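3.2 Puesta a punto y mantenimiento de la celda Vundus

La celda Vundus es el corazón de nuestro trabajo y le hemos dedicado más horas que a cualquier otra parte del sistema. Comparte el programa de control con la instalación de Nyamweya, pero la mecánica es propia: dos brazos atornillados a un mismo perfil de aluminio en el borde delantero, con las pinzas trabajando hacia el interior sobre una superficie de mármol. Esa decisión, que al principio nos parecía provisional, ha resultado magnífica para el mantenimiento. Basta con aflojar la placa de montaje de un brazo para retirarlo sin tocar el otro, y al volver a colocarlo el perfil nos devuelve buena parte de la alineación casi gratis.

La calibración se repite al comienzo de cada jornada y consta de 13 posiciones por brazo. Primero se mueve cada uno por separado y después los dos a la vez, con las pinzas enfrentadas sobre el centro de la mesa – la configuración más exigente, porque cualquier holgura en el hombro llega amplificada a la punta de los dedos. La rutina procede de la biblioteca Aveo, a la que añadimos una comprobación de apertura de las pinzas y un registro de la corriente de cada articulación.

El cableado merece párrafo aparte. Los cables recorren los eslabones por fuera, de modo que una brida demasiado tensa limita el codo y una demasiado suelta deja un bucle que puede engancharse con los objetos de la tarea. Revisamos ese recorrido con los brazos en varias posturas, nunca solo en reposo. La figura 4 reúne tres momentos de la celda con distinta disposición de brazos y objetos.

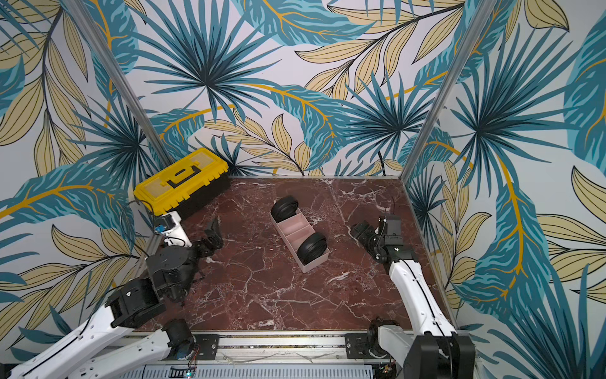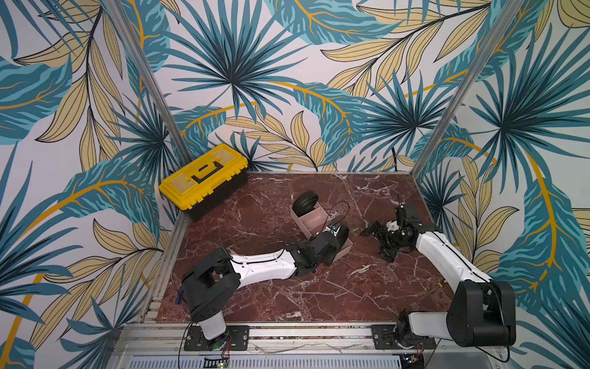
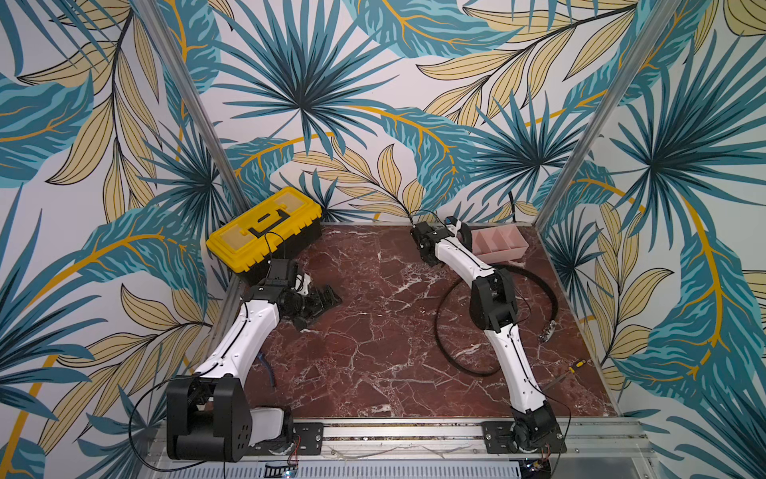 Figura 4. Celda Vundus con los dos brazos fijados al perfil delantero. De arriba abajo: pinzas a ambos lados de la bandeja rosa; pinza izquierda dentro del recipiente rosa, junto a la rueda negra; pinza izquierda cerca de la caja de herramientas y derecha junto a la bandeja de compartimentos.

Desde octubre anotamos todas las intervenciones en el cuaderno Namance, por pequeñas que sean. El resultado nos entusiasma: de las 97 sesiones registradas, solo 2 tuvieron que interrumpirse por un fallo mecánico. En un caso se había aflojado un tornillo de la placa de montaje y en el otro un conector hacía mal contacto al extender el codo. Ambos problemas habían dejado rastro en las corrientes articulares antes de la parada, un hallazgo precioso que nos llevó a fijar umbrales de aviso para cada articulación.

El reapriete se hace ahora en orden fijo, de la base a la muñeca, y se cierra con una pasada completa de calibración. Si el error en la punta supera la tolerancia, se repite el montaje de la base antes de tocar ningún parámetro del programa. Corregir por software una placa mal asentada es tentador y rápido – nosotros caímos en ello durante las primeras semanas –, pero el desajuste reaparece en cuanto el brazo cambia de postura.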